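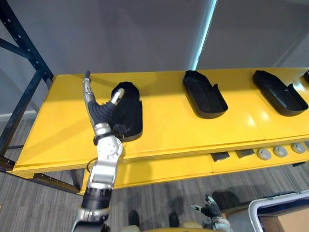

My grandmother Alex left me a recipe box, a bad knee and her whole opinion on trays, and I've used the trays part the most. You don't pile them, she'd say, you give every one its own spot so people can reach in without bumping elbows. So when I took over the Saturday supper in Pamstead I did it her way, black trays spaced out in a row down that long yellow table with the gray knobs along the front, the paint so glossy the light sits on it in big white patches. I stood there with my coat still on and thought, well, now you have to feed people.

I should explain about the supper. Pamstead used to hold it every September, and then it stopped the year the Nuttall road flooded, and for a long while it was just a thing older folks brought up at the post office. Then Pendo Koech moved in across from me and asked what people did for fun in this town. I opened my mouth and nothing came out! By the end of that week I had promised her a supper, and she had written 26 Sep 2026 on my kitchen calendar in green marker.

Pendo was in charge of invitations. She printed 300 of them, for a town where I could probably get 44 people on a good night with free pie. "They'll come from Prirton," she said. Nobody has ever come from Prirton for anything, and I told her so, and she went right on folding.

Évan Arnaud did the bread. He'd baked in bigger places than ours and he was nervous anyway, which made me feel better. He kept calling me – at six, at seven, again at ten past seven – to ask if the rolls should be plain or seeded. Both, Évan. Bring both, bring butter, and please stop calling, I've got onions on.

The onions were Grandma's too. Low heat, a little sugar, and you're not allowed to walk away, so I pulled a stool up to my stove at home and told her about everything while I stirred. I told her about Pendo and the green marker. I told her the yellow was still as loud as ever (she picked it, she said beige made food look tired). I told her I was scared of a big room with no one in it but us.

A little before five I heard a car, and then another one behind it. Pendo got to the window first and started laughing, and she wouldn't say why, so I wiped my hands and went to look. There was a bus. An old school bus, parked crooked across the grass, with PRIRTON on the side in letters as tall as my arm.

"Évan," I said, "how many rolls did you bring?"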